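1/ Thread time! I spent September teaching a simulated arm to get around rooms that look like a nightmare reno show, and a few of you asked what collecting demos is like. Kettle's on, here we go.

2/ Every demo is me steering the gripper by hand in Lekton while it logs the wrist view and my commands. 732 kept so far. My thumbs have opinions.

3/ Textures get reshuffled so the policy can't just memorise one colour of table. Dark red wood-grain disc, teal floor, wall like lizard skin. You do get used to it (sort of).

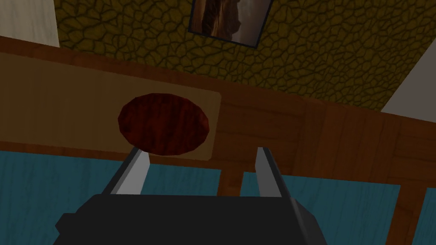 4/ Things I bin without mercy: long pauses while I think, bumping the furniture, and any run where I changed my mind halfway. Yolotzin Ponce keeps the wobbly-but-fine ones and she's right, the model needs to see some recovering.

5/ Views with nothing in the fingers stay in too! Our first set, Norgate, was nearly all tidy grasps and the arm was hopeless at everything before the grasp. Now I keep stuff like yellow brick, an orange strip of wood and a whacking great window on a slant.
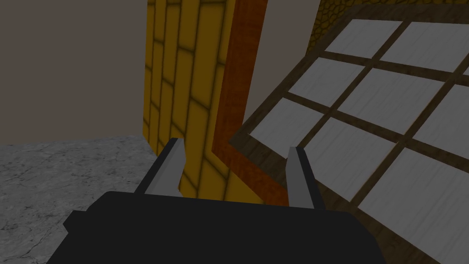

Posted by Iraís Cuevas · 9:32 pm

6/ Next up is Suddale, same jobs with new colours and the camera nudged a bit. I'm aiming for 32 demos an arvo, with a break every 9 or my steering goes to mush.

7/ If you're starting your own set, write your keep/bin rules down before you record. I didn't, and had to rewatch four evenings' worth. Right, tea's gone cold, night all!

Comments

trujillo_fan: do you log the failed ones separately or just delete?

Iraís Cuevas: separate folder, labelled. Might want them later!

mel.b: that wall colour would finish me off

dunny_dev: stealing the break every 9 rule, cheers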